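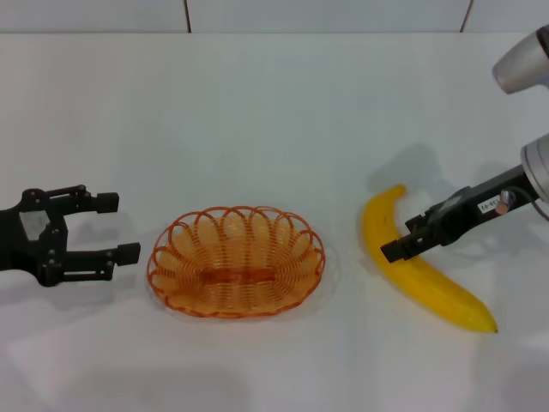 Matte white paint hides wear better than gloss, but it marks sooner. I repainted my desk in February with a water-based enamel from Hamann, two coats, sanded with 300 grit between them. Light matters more than the paint does. A white tabletop against a pale wall shows faint gray patches and washed-out areas that you will not notice under a ceiling lamp. Check the surface from a low angle before the second coat. Coverage came to 125 ml per coat. Recoat time on the can is 30 minutes, and I would double it in a cold room.
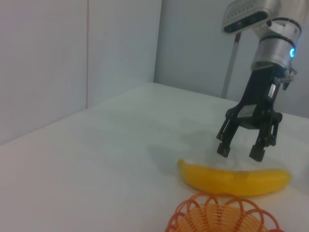 Yellow banana and orange wire basket on a white top.

Next I will test the Jivoveo primer on the drawer fronts.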